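# Lista de comprobación — comparativa de pinzas en célula de desmontaje

Puesto 2, turno de mañana, domingo. Pinza A (Vainio, dedos de placa) contra pinza B (Undeo, dedos paralelos). Tarea: extracción del disco duro con su bandeja en torres de sobremesa.
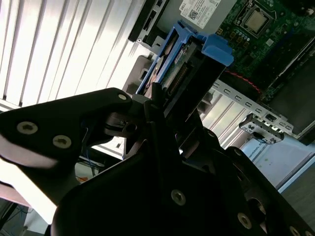

Se rellena una lista por jornada de pruebas. Marcar solo lo que se haya comprobado con la célula parada, salvo donde se indique otra cosa. Los comentarios van debajo de cada bloque y no se borran al cerrar el parte.

## 1. Célula y parada

- [x] Seta de emergencia del pupitre: corta en modo manual y en automático
- [x] Seta de la puerta trasera: corta en los dos modos
- [x] Enclavamiento de puerta
- [x] Velocidad limitada en modo manual
- [ ] Señalización del suelo en buen estado

Comentario: la cinta del lado del almacén sigue levantada. Ya constaba en el parte anterior. No impide trabajar, pero se engancha la transpaleta.

## 2. Equipo bajo prueba (torre de sobremesa)

- [x] Cable de red desconectado y retirado de la mesa
- [x] Tapa lateral quitada y fuera del alcance del brazo
- [x] Torre sujeta con los topes, sin holgura al empujar con la mano
- [x] Cables de datos y alimentación del disco sueltos antes de arrancar
- [x] Muñequera antiestática para quien meta la mano

Comentario: los cables finos que cruzan la placa base hay que peinarlos hacia el lateral. Con la pinza B se enganchó uno en la segunda pasada y hubo que parar desde el pupitre. No hubo daños visibles.

## 3. Pinza A — Vainio

- [x] Tornillos de las placas, repaso con dinamométrica
- [x] Punta de los dedos sin rebabas
- [x] Articulaciones sin juego apreciable
- [x] Cierre a fuerza reducida sobre bandeja vacía
- [ ] Funda de protección del cable de la muñeca

Comentario: la punta afilada entra bien junto al marco de la bahía, que es donde la B tiene problemas. A cambio, el cuerpo de la pinza ocupa mucho y obliga a entrar inclinado. Con la bandeja en diagonal, la lengüeta sale hacia la placa base. Revisar la trayectoria para que el giro se haga fuera del chasis y no dentro.

El cable de la muñeca roza con el codo en las posturas bajas. Pedir funda nueva; mientras tanto, brida y revisión cada 43 ciclos.

## 4. Pinza B — Undeo

- [x] Tornillos de brida
- [x] Carrera completa de apertura y cierre
- [ ] Almohadillas de los dedos
- [x] Retención de la pieza al cortar el aire

Comentario: almohadilla izquierda despegada en una esquina. Cambiar antes de la próxima serie. La retención sin aire aguanta, comprobada con una bandeja cargada y la mesa acolchada debajo.

## 5. Cámara de muñeca

- [x] Soporte apretado
- [x] Óptica limpia
- [x] Calibración mano-ojo dentro de tolerancia
- [ ] Iluminación uniforme

Comentario: entra demasiada luz por el lado izquierdo y las paredes claras del chasis salen quemadas. El localizador de bandejas funciona igual con las azules, que contrastan de sobra con el gris. Con las grises ha fallado dos veces. Probar con la lámpara del lado opuesto antes de tocar el tiempo de exposición.

## 6. Controlador Rurkum

- [x] Versión de programa anotada en el cuaderno
- [x] Límite de par en muñeca activo
- [x] Zona prohibida sobre la placa base cargada
- [x] Copia de seguridad de trayectorias

Comentario: la zona prohibida está definida para la torre de referencia. Si se cambia de modelo de chasis hay que volver a dibujarla, el programa no avisa. Conviene poner un mensaje en pantalla al cargar la receta.

## 7. Registro de la serie

| Concepto | Pinza A | Pinza B |
|---|---|---|
| Ciclos acumulados | 825 | 623 |
| Paradas hoy por colisión | 0 | 1 |
| Paradas hoy por pérdida de pieza | 1 | 0 |

Comentario: la pérdida de pieza de la A fue al depositar. La bandeja resbaló al abrir y cayó de canto en la caja, dentro de la zona acolchada. Se ha bajado el punto de suelta. Los acumulados no son comparables todavía, la B empezó más tarde. Se decidirá cuando la B llegue aproximadamente a 825.

## 8. Material extraído

- [x] Discos en caja antiestática, con la placa verde hacia arriba
- [x] Pines del conector revisados a simple vista
- [x] Bandejas separadas del resto del plástico
- [x] Caja etiquetada para Momska

Comentario: no apilar los discos unos sobre otros aunque quepan.

## Pendiente

- Funda del cable de muñeca, pinza A
- Almohadilla izquierda, pinza B
- Cinta del suelo, lado almacén
- Lámpara en el lado opuesto y repetir con bandejas grises
- Aviso de receta en el Rurkum

Resultado: **apto con observaciones**. La pinza A puede seguir en automático. La B queda en manual hasta cambiar la almohadilla.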